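Second arm or new grippers? Help me split the budget

mebrat_d
04/12/2022
So I've got $908 left for our lunch packing cell and I'm torn! Wrapped sandwich wedges in a woven basket are the whole job right now.

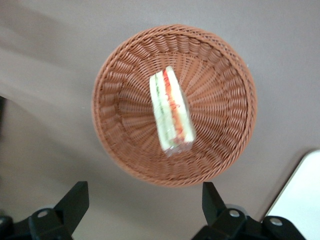 Re: Second arm or new grippers?

wondimu_t
Softer fingertips, 2 sets at $158 each, and bank the rest. That film crinkles up and hard plates worry me.

penrose_m
Disagree. Tips wear out, so buy 15 pairs of cheap ones.

mebrat_d
15?? Where would I even keep them (my drawer is full)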